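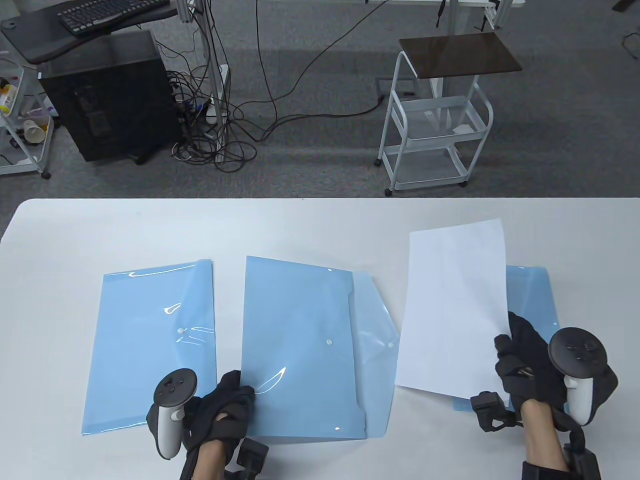 Notebook, Simiyu subdivision – new construction side
December, started 7:40 a.m.

Walked the east loop before the sales office opened. Five lots on the east loop now have slabs poured. Lot 22 is framed to the second floor. Lot 19 still has nothing on it but a stake and a silt fence that has come down on the street side. I told the site super about the fence and he wrote it on his hand.

Phase one is the builder's original product, Modetti Homes. Phase two is also Modetti but with the new plan book. The older homes by the pond were put up by Stovesari before they sold the remaining lots, and those are the ones with side-entry garages. Buyers mix these up constantly. The listing sheet should say who built the house in the first line, before square footage.

Plans

The Grosine is the one everybody asks for. The base plan is 1,767 square feet heated, single story, split bedrooms, two-car garage. The number on our old flyer included the covered porch, which is wrong, and two agents have already quoted it. Imani has the corrected floor plan from the builder and will swap it on the site this afternoon.

Changes to the Grosine in the new plan book:

Laundry moved from the garage entry to the hall outside the second bedroom.
Pantry is deeper, but the coat closet is gone.
Primary bath has a shower as standard. Tub is now an option and has to be chosen before the plumbing rough-in.
Rear porch can be screened by the builder or left open. If left open, a later screen needs approval from the HOA.
Bonus room over the garage is still offered, except on the pond lots where the height limit applies.

I asked again whether the bonus room can be left unfinished at a lower price. Njoroge says the builder will do it with the stairs in and the subfloor down, no drywall and no HVAC run. He wants a written request each time, so no verbal promises from us.

Sidewalks and street

Stovesari section has sidewalks on one side. Phase one has none. Phase two has them on the drawings, both sides of the entrance road only, ending at the first intersection. A couple at the model last week had been told by someone that the whole of phase two would be walkable on sidewalk to the pool. It won't be. Dwynwen is going to mark up a copy of the plat and put it on the wall at the model so we can point at it.

Streetlights are leased from the power company and billed through the HOA. No change there.

Lot measurements

Went out with Ihor and the long tape to check setbacks on lots 14 through 17, mainly because the buyer for 15 wants a pool. The rear line on 15 is not parallel to the house. There is a lot more room on the left than on the right, and the drainage easement takes a strip along the back that can't be built on. A small pool would fit on the left side if the pad for the air conditioning is moved. Ihor's view is that the buyer should get the survey in hand before talking to a pool company. I agree and have said so in the email to their agent.

Corner pin on 16 is missing. Found the other three. Surveyor has to reset it before closing anyway.

Lot 17 had standing water at the low corner this morning. Check again after three dry days before anyone panics. The final grade isn't in.

HOA

Dues per the latest statement are $393 a quarter. This covers the pool, common area mowing, the entrance, irrigation at the entrance, and streetlights. It does not cover lawn care on individual lots. The Stovesari section pays the same amount. The old MLS remarks on two resales there say lawn care is included, and that has to be fixed before one of them goes under contract. Lilian is calling both listing agents.

Capital contribution at closing is separate and paid once. I have asked the management company for the current figure in writing and left it blank on the sheet until they answer.

Fence rules, copied from the guidelines so I stop looking them up: black aluminum or white vinyl only, 4 feet on pond lots, taller allowed elsewhere with approval, no fence forward of the rear corner of the house.

Office, 1:15 p.m.
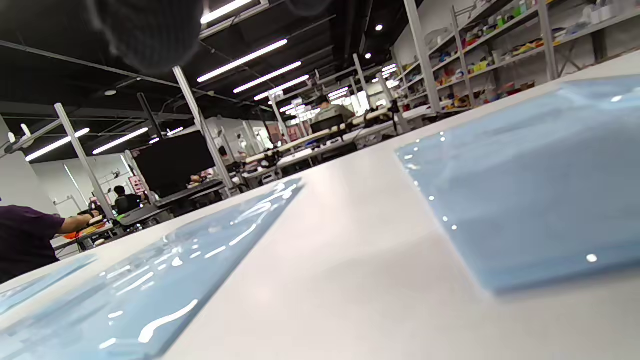
Can a buyer in phase two use an outside lender and still get the closing cost credit?
The credit is tied to the builder's preferred lender and closing attorney, so an outside lender means giving it up. The buyer can still pick any lender they like, and the purchase price doesn't change either way.

Put that wording in the shared answers page, since three agents have asked in slightly different ways.

Went over the contract sequence with Dwynwen. Lot hold is short and refundable. Contract deposit is not refundable once structural options are signed. Design selections come after that, in one appointment for finishes and a second, shorter one for electrical. The electrical one gets skipped when people are in a hurry and then they want floor outlets after the slab is in. We should be booking both at signing.

Build time: the super gives the office one estimate and the office gives buyers a longer one. I'm going with the longer one. Cabinets are what held up the last two homes, and the window order for lot 22 came with one wrong size – the narrow one beside the front door.

Inspections. Builder allows the buyer's inspector before drywall and again before the walk-through. Needs proof of insurance from the inspector, sent ahead. Ihor will ask whether they'd accept a return visit at eleven months, which several buyers have wanted for the warranty list.

To do

Correct the Grosine flyer and pull the old ones from the rack at the model.
Marked plat on the wall (Dwynwen).
Resale remarks on lawn care (Lilian).
Written figure for the capital contribution.
Ask Njoroge which pond lots have the height limit. He named four from memory and the plat notes list five.
Silt fence at 19, look again tomorrow.
Photos of lot 22 once the windows are in, front and rear, before the scaffold goes back up for siding.

Left at 4:50. Gate code changes at the end of the month and we don't have the new one yet.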